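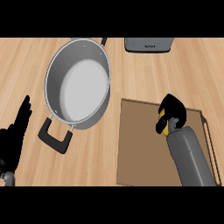 Equipment Plan and Budget for a Two-Arm Kitchen Handling Cell
Project report, Part B: Purchasing
Mackenzie Girard and Clifford Morin
Submitted 12/03/2026

1. Purpose

Part A of this report covered the simulation work. Part B covers what the group proposes to buy in order to repeat the pot and tray tasks on hardware, in what order, and at what cost. The department has set a ceiling of $21,000 for the cell, excluding the arms, which will be loaned by the Enach lab from July.

2. What the simulation fixes and what it leaves open

The simulated cell has two arms at one wooden table, a gripper on the right arm and a multi-fingered hand on the left. The objects are a large steel pot with black looped handles, a shallow cardboard tray with a hand hole, and a grey appliance at the back of the table. We treat the table layout and the choice of end effectors as fixed. Sensor mounts, controller and safety hardware were never modeled and had to be specified from scratch.

The pot sets the payload requirement. Filled pots are out of scope for this purchase. The tray sets the stiffness requirement for the gripper, as cardboard deforms under a grip force that steel does not notice. Force control on the right side is therefore listed as mandatory and on the left side as preferred.

3. Quotes received

Hand, multi-fingered, left arm: Zornberg, $11,400. Includes wrist adapter and one spare finger set. Lead time nine weeks.
Gripper with force feedback, right arm: Staltix, $3,850. Lead time three weeks.
Cell controller and cabling: Staltix, $2,100.
Table, wood top on steel frame: Dwivedi, $947 delivered. The frame is drilled for both arm bases.
Light curtain and two emergency stops: Dwivedi, $1,260.
Test objects (pots, trays, spare cardboard): $400 allowance, no quote.

Total: $19,957. Remaining under the ceiling: $1,043.

4. Alternatives considered

Two identical grippers would bring the total down to $12,407. The left arm has to hold the pot by its looped handle while the right arm works at the tray, and in simulation a second gripper held the handle but let the pot rotate. Girard ran this comparison and the logs are in Appendix C.

Renting the hand was priced at $1,500 per month. Over the planned eight months this comes to $12,000, which exceeds the purchase price. Renting is only worth it if the project is cut to seven months or fewer.

5. Order of purchase

The hand has the longest lead time and should be ordered first, followed by the table. The controller and gripper can share one Staltix order to save a shipping charge. Safety hardware must be on site before either arm is powered. Test objects can be bought locally in the last week.

6. Open items

The wrist adapter drawing from Zornberg does not give the bolt circle. Morin has asked for it twice. If the adapter does not fit the loaned arm, a machined plate will be needed, estimated at $280 from the department shop.

No appliance model has been selected. It is passive in all current tasks, so a dead unit from surplus would be acceptable.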